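Facilities Practice, Unit 7
Small lounges and waiting corners: waste, seating, surfaces
Handout to go with the session taught by Hae-won Tak
Revised 24/07/2026

Read this before the practical. Bring it with you, along with the room sheet from Unit 4. The room sheet has been shortened since June, so if you printed an old one, print it again.

1. What counts as a small lounge

For this course a small lounge is any seating spot in an office building with one or two soft chairs, a low or medium table, and a bin. It may be a room with a door or a corner of a corridor. People use it for short waits, phone calls and a drink between meetings. Nobody is assigned to it, so things get left there: bottles, cups, wrappers, handouts, umbrellas.

Small lounges are usually done last on a round and they get the least time. On the Trosia building round we use as our worked case, the lounge on the second floor is allowed 4 minutes. That is enough if you do things in a fixed order and do not walk back and forth.

2. The fixed order

Use this order every time, including when the room looks clean.

a. Stand at the door and look. Note anything on the floor, the seats and the table.
b. Pick up loose waste and empty containers.
c. Move personal items to the lost property shelf. Do not throw out anything with a name on it.
d. Check the bin. Change the liner if needed.
e. Wipe the table.
f. Straighten the chair and cushion.
g. Carpet last.

Students often want to wipe the table first. If you do that and then clear the seats and the bin, you will probably put something down on the table and have to wipe it a second time.

3. The table

Most small lounges have a round table with a white or pale top. A white top shows coffee rings and dust at the edge more than a dark one does. Wipe the outside edge first, all the way around, then work across the top in overlapping strokes. Fold the cloth and use a clean side for the rim. Legs are wiped on the weekly round, except where there is a visible spill. Chrome legs show finger marks and need a dry cloth after the damp one.

Drink containers are the most common item found on a table. Treat them as follows.

Sealed bottle, unopened: leave it on the table on the first round of the day. Remove it on the second.
Opened bottle with liquid in it: check that the owner is not nearby. Empty it at a sink, never into the bin.
Empty plastic bottle: goes to plastics if there is a plastics point on that floor, otherwise the bin.
Cup with a lid: take the lid off before you tip it. 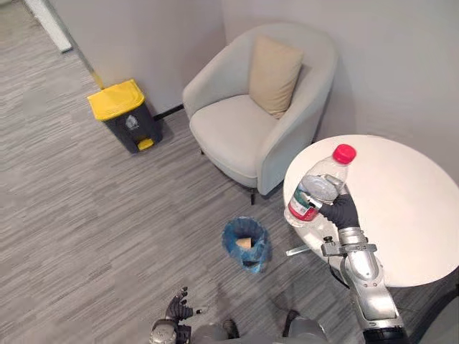 Figure 1. Clear plastic water bottle over the round table, with the armchair and pedal bin nearby.

Bottles are handled by the middle and kept upright until you have checked the cap. Carry one per hand at most. If there are more than that, fetch the caddy. A bottle tucked under the arm will leak on the carpet sooner or later, and a wet patch costs you more time than the second trip.

4. The bin

A pedal bin is preferred in carpeted lounges. The lid keeps light waste in and you do not have to touch it. Things to check:

– the pedal faces the side people come from
– the lid closes all the way after you let go of the pedal
– there is a label or picture telling people what the bin is for
– the liner is folded over evenly and does not stick out when the lid is down
– the bin stands on a level spot and does not block the door

Place the bin near a wall and leave a gap for the lid if it swings back. It should be reachable from the chair in a step or two. Rasmus Vaher's survey for the Todorova offices found that bins moved to the far side of the room were used less, and more cups were left on the tables. You do not need to remember the survey, only the placing rule.

A lid in a bright color helps. Gray rooms are common, and a dark bin against a dark baseboard is easy to miss.

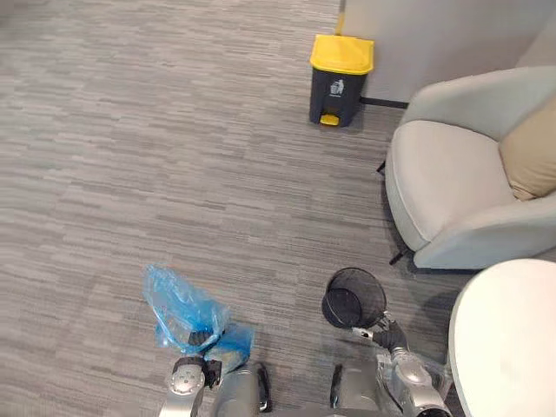
Figure 2. Dark gray pedal bin with yellow lid and pedal. Note the pictogram on the front.

If the bin has a pictogram, wipe it when you wipe the lid. Small print on bins wears off early and visitors seldom read it. The picture is what they go by, so report it when it gets scratched or faded. Use form 1124 and write the floor and room, not just "lounge".

Change the liner when the bin is two thirds full, or at any level if there is food in it. Tie the old one before lifting it out. Wipe the pedal on the weekly round.

5. Upholstered chairs

Light gray fabric is forgiving with dust and not at all forgiving with coffee. For a tub chair with wraparound arms:

– lift the cushion and look into the back corners of the seat, where coins, pens and crumbs collect
– brush from the back toward the front
– run a hand along the outside of both arms for sticky spots
– put the cushion back against the backrest, upright

Do not use a wet cloth on the seat. Blot fresh spills with a dry one and report them. Curex fabric cleaner is kept in the locked cupboard and is applied only by someone who has done Unit 9.

When you move a chair, lift it. Thin legs can catch in the carpet. Leave enough space between chair and table for a person to sit down without pushing the table.

6. The carpet

Streaky gray carpet hides small litter well – this is partly why offices buy it. Look at it from two directions before you decide it is clean. Check in front of the bin, under the edge of the table, and along the baseboard. Spot vacuum daily, full vacuum twice a week.

7. For the practical

You will work in pairs and have around 20 minutes for setup, one full pass and notes. Virgil Dumitrescu will check the rooms. Write down:

the order you followed, with any step you skipped
what you found on the table and where it went
liner changed or not
anything to report

Hand in the sheet before leaving. Missed practicals are arranged with Bonifacio Toledo.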